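Sarkholm finger pad set: review after refit of one bench cell
Emiliano Contreras, 5 July 2019

We run a small enclosed cell at the Arriaga workshop for grasp and insertion trials. Its gripper had worn its previous pads smooth, and I replaced them with the Sarkholm set, sold by Zoltdale. The review covers fitting, alignment and upkeep on that one cell.
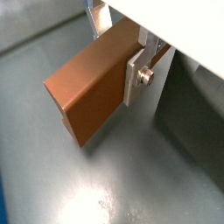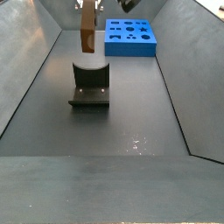
Fitting

The pads are brown, bent to shape, and bolt to a bracket. The wrist camera gives a fair view of the bracket and bolt head with the fingers empty, and I check the seating that way before every session. A pad that has not gone fully home shows as an uneven seam along the bracket.

Fitting took nearly 2 hours, most of it spent cleaning old thread lock out of the holes. The instructions are one folded sheet. They give the bolt order but no torque figure, an odd omission at this price. I wrote to Zoltdale and had a reply the next morning: snug by hand, then a quarter turn. Use the short arm of the key. The long arm makes it easy to overtighten, and the bracket will mark.

Alignment

The method on the sheet is to jog down in small steps over a flat floor and compare the gap at each corner of the pad. It works, but it says nothing about rotation. I use the black cradle holder as well. Its curved top edge is close enough to the notch in the finger to compare the two by eye from the fixed camera. If the curves look skewed to each other, loosen the bolt, turn the pad slightly and tighten again.

Keep the shape-sorting board well back towards the right wall while doing this. I once jogged sideways with it too near and had to start again.

After alignment, redo the tool offset. The Stisimik controller keeps the old value through a restart and gives no warning.

In use

I logged 438 cycles on the first pair. At cycle 334 one bolt had backed off enough to feel with a finger. It was tightened and did not move again. Grip on foam pieces is good. On polished metal it is average, and I would not choose these pads for that work.

Upkeep

Wipe the pads with a dry cloth. Solvent dulls the finish. Sweep the floor of the cell before alignment, as white specks collect there and confuse the gap check on the camera. Glare from the overhead light is the other nuisance; dim it if your fitting allows.

Verdict

Sound parts, poor paperwork. I will order a second set in December.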